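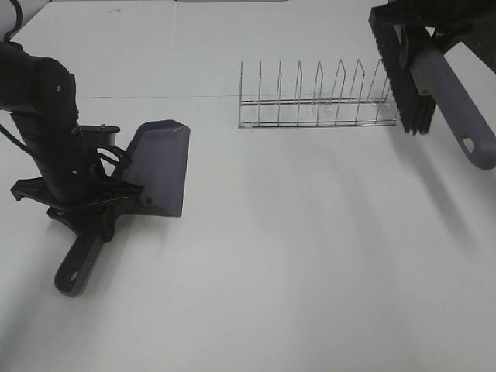 Law Firm and Housing Network Begin Three-Year Pro Bono Partnership

March 2022

The Clindadley Network for Family Housing has entered into a three-year partnership with the law firm Dultine Gesa, under which the firm's attorneys will provide free legal support to the network's 19 member organizations.

The agreement was signed following a pilot program that ended in December. During the pilot, attorneys from two of the firm's offices advised families facing eviction, reviewed lease agreements for member shelters, and prepared a plain-language guide to tenant rights. The network distributed 3000 printed copies of the guide through schools, clinics, and public libraries.

Member organizations served 3556 households last year. Many of those households needed legal advice at some stage, most often on unpaid deposits, repairs, or custody matters connected with a change of address. Smaller members have no legal staff and have relied on referrals to local legal aid offices, where waiting times can be long.

Under the new arrangement, 17 attorneys will be assigned to the network on a rotating basis. Each member organization will have a named contact at the firm and may request advice on individual cases or on its own governance, employment, and property matters. Requests will be handled through the Tawfik Fund, the network's existing grant and assistance program, which will also cover court filing fees for eligible families.

The firm will contribute to the network's research as well. A joint study of local eviction procedures is planned for the first year, with findings to be shared with member organizations before general publication.

Training sessions for shelter staff will be held at the network's Clindadley office and online. Member organizations may register staff through their regional coordinator.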